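产品页:Orby 柔性手指夹爪(称重台用)
版本说明与故障通告,四月更新

**请已经购买的客户先读"故障情况"这一节。** 如果您的夹爪在手指根部有两颗外露的螺栓,并且在电子秤旁边工作,这个通告和您有关系。

## 产品简介

Orby 是一种两指夹爪,用来抓软的、不规则的物品,比如袋装蔬菜、散装干货、小包装食品。它安装在轻型机械臂的腕部,不需要气源,只接一根电源和通信的合用电缆。我们在 Riihimäki 的车间装配和测试,客户服务由 Celstead 负责。

| 项目 | 数值 |
|---|---|
| 手指数量 | 两根,一长一短 |
| 最大抓取重量 | 700 克 |
| 最大夹持力 | 20 牛 |
| 电缆长度 | 8 米 |
| 适用软件 | Prundilico 控制程序 |
| 安装位置 | 机械臂腕部法兰 |

700 克是指物品的重量,不包括夹爪自己的重量。如果物品表面很滑,请按照更小的数值来使用。

## 故障情况

我们在一个称重包装的客户那里第一次收到报告。夹爪把袋子放到秤盘上以后,长手指没有完全打开,指尖还压在袋子上。秤显示的重量比真实重量大,程序接受了这个数字,打印了标签。操作员复称的时候才发现不对。

后来我们把同样型号的夹爪放在车间里连续运行,到第 1,262 次循环的时候,出现了一样的现象。拆开以后看到,手指第二个关节的螺栓已经松了,关节可以左右晃动。晃动的关节在打开的时候会卡住,传感器安装在电机一侧,所以程序认为手指已经打开。

这个故障有两个后果,我们认为都是严重的:

- 重量错误。手指压在秤盘或者物品上,读数就不可信。
- 人手受伤的可能。手指卡住以后,有的操作员会用手去拨它。卡住的关节释放时动作很快,力也不小。

到现在为止我们没有收到受伤的报告。但是有一位操作员告诉 Celstead,他的手套被手指夹破了。

## 原因

负责分析的工程师是 Ashraf Fawzy。他的结论是,早期批次的螺栓在装配时没有涂螺纹胶,只靠拧紧的力来固定。在一般的搬运工作里,这样是够的。称重工作不一样:夹爪每次都要在秤盘上方停住,等读数稳定,再打开,再抬起。这种短距离的开和停很多,螺栓受到的振动也就多了。

还有第二个原因,和软件有关。Prundilico 的旧版本只检查电机的位置,不检查手指是不是真的离开了物品。这个检查本来应该有,是我们在设计的时候漏掉了。

## 您需要做的检查

请在机械臂断电以后再检查。只按暂停键是不够的,因为暂停的时候电机还保持着力。

1. 停止程序,切断机械臂和夹爪的电源,并且挂上"禁止合闸"的牌子。
2. 等手指完全没有力以后,用手轻轻地左右推长手指。正常的关节没有晃动的感觉。
3. 查看手指根部和下一个关节的螺栓。如果螺栓头周围有灰色的粉末,说明零件已经磨损。
4. 把秤盘清空,打开秤,确认读数是零。
5. 恢复供电,在没有物品的情况下让夹爪在秤盘上方开合几次,看读数有没有变化。

第二步感觉到晃动,或者第五步读数变化,请停止使用这个夹爪。请不要自己拧紧螺栓然后继续生产。我们试过,拧紧以后只能维持很短的时间,而且关节里面的垫片可能已经变形。
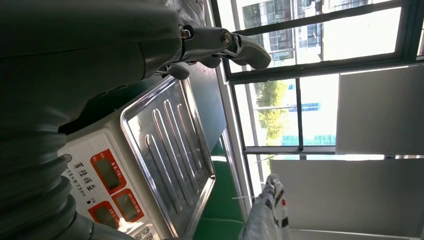 **更换手指以后,电子秤需要重新校准吗?**

更换手指不影响秤本身,所以秤不用重新校准。需要重新设定的是夹爪的打开位置和抬起高度,在 Prundilico 的"末端工具"菜单里完成。如果手指曾经用力压过秤盘,请另外用标准砝码检查一次秤,超出秤的说明书允许的误差时,再联系秤的供应商。

## 更换零件

受影响的客户可以免费得到一套更换件,里面包括:

- 长手指和短手指各一根,螺栓已经涂胶并且做了红色标记线
- 新的关节垫片
- 一支小包装的螺纹胶,备用
- 中文和英文的安装说明

红色标记线从螺栓头一直画到旁边的零件上。以后如果线断开或者错位,就表示螺栓转动过了,不需要工具也能看出来。

安装更换件以后,胶需要一个晚上才能完全固化。下午装好,请第二天早上再开机。我们知道这对有夜班的工厂不方便,可是没有更快的办法。我们试过一种快干胶,结果不好,所以没有采用。

## 软件更新

新版 Prundilico 增加了"放开确认"功能。夹爪打开以后先抬起,离开秤盘,然后程序读两次重量。两次读数不一样的时候,程序停止,不打印标签,屏幕上显示"手指未放开"。

这个功能在安装后默认是开启的。关闭它需要管理员密码,我们建议不要关闭。每次循环的时间会变长一点,这是正常的。

如果您的秤没有通信接口,重量是由摄像头读取的,请先写信给我们。秤的显示窗口有反光的时候,读数功能有可能把数字认错,这种情况"放开确认"不能代替人工抽查。秤放在窗边的客户,请特别注意早晨和傍晚的光线。

## 使用中的安全要求

- 夹爪通电的时候,手不要进入秤盘和手指之间。
- 手指卡住时,先断电,再处理。
- 保鲜膜和塑料袋不要放在机械臂的活动范围里,它们容易卷进关节。
- 电缆要固定好,不要让它搭在秤盘上,电缆的重量也会影响读数。
- 每次换班的时候看一次红色标记线,并在记录表上签字。

记录表可以用您工厂自己的格式,我们没有统一的要求。

## 订购和联系

新订单从四月起全部使用涂胶的螺栓,价格不变。旧库存的夹爪已经停止发货,正在 Riihimäki 返工。

申请更换件请联系 Celstead 客户服务部的 Ehab Abdel Rahman,邮件里请写明夹爪序列号、数量和收货地址。序列号刻在腕部法兰的侧面,要拆下电缆接头才看得清楚。如果序列号已经磨掉了,请发一张法兰的照片,我们可以根据孔的位置判断批次。

换下来的旧手指请寄回给我们,邮费由我们支付。请不要清洁它们,螺栓旁边的粉末对我们的分析有用。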